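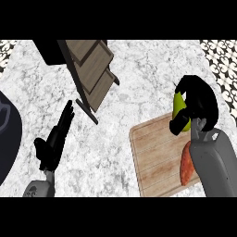
Grernico Two-Arm Kitchen Bench
Product code 2457

The Grernico is a pair of grey arms with black multi-fingered hands, sold by Belermont for test kitchens, training colleges and care-home kitchens that want to find out what a machine can take off the staff. It handles whole fruit and vegetables, lifts and sets down light items, and moves things between a board and the worktop.

What it does now

Picking up single pieces of firm produce such as pears, apples, potatoes and lemons. Each hand closes its fingers around the item and holds it without a suction cup or a change of tool.
Placing items on a chopping board or into an open container.
Passing an item from one hand to the other.
Clearing a worktop of loose pieces, one at a time.

What it does not do yet

It does not peel, slice or use a knife. It does not wash up. Soft fruit such as ripe peaches and raspberries is outside the supported list. Wet hands of produce straight from the sink can slip, so dry them first. It will not find an item that is completely hidden behind another one.

Speed

Clearing 18 mixed items from board to bowl takes the bench 11 minutes in our standard test. A person does it in well under one. Buyers should plan on it working alongside someone doing other jobs, and should not expect it to keep up at a busy service.

Simulator

Every bench comes with a licence for Loselau, the simulated kitchen used to set up and rehearse tasks before they are run on the arms. Worktop, boards and produce can be moved or swapped. A task saved in Loselau loads straight on to the bench, though positions need checking against the real worktop. The licence covers two computers. Extra seats are available.

Fitting

The arms fix to the front edge of a level worktop. Stone, steel and solid timber are all suitable. Thin worktops need the Mocanu support plate, ordered separately. Allow 445 mm of clear height above the surface. Keep people out of reach of the arms while a task is running.

From the workshop

"We get asked for cooking and we have to say no," says Chaminda Cassim, who looks after fitting and training. "Fetching and putting down is the part we will stand behind. Chopping is still being worked on and I won't give a date."

In the box

Two arms with hands, control unit, stop button, clamps, cables, Loselau licence, printed guide.

Orders and questions

Ask for Thodoris Gavalas in sales. Demonstrations restart in January, mornings only.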